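**Slide 6 — tidying up (four minutes, don't rush)**

Start with the toy shelf question. Who here would pay for a machine that puts the blocks away? Wait for hands. Then ask who'd pay if it took all afternoon.

Wajid Janjua's line from the Drellton trial: 714 attempts logged, and he still wouldn't leave it alone with a kitchen drawer. Read it out, then move on. Don't get dragged into the Triltberg numbers, they only counted the good runs.

Next slide up.
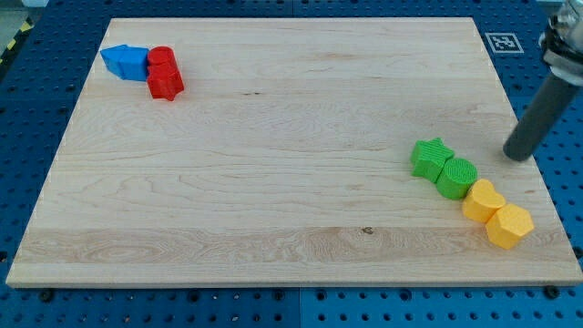
*Slide 7: Coloured blocks on a maple board, one finger to push them with.*

Let them look for a bit. Point at the hexagon, then the star. Ask which one they'd rather push in a straight line with a single finger.

Key point — sorting by colour is a fair test, but your lounge room isn't a flat board on a pegboard table. Socks don't have flat faces. Neither does half a sandwich.

Muretti will say 200 practice runs is enough for a new chore. Ask: enough for whom? Nelli Hyvönen wanted 200 more on the shop floor before she'd sign off on bin sorting, and I'm with her.

If someone brings up the Mustonen demo video, ask whether it was sped up. I've asked twice, no reply yet.

30 seconds for water, then slide 8 (dishwashers).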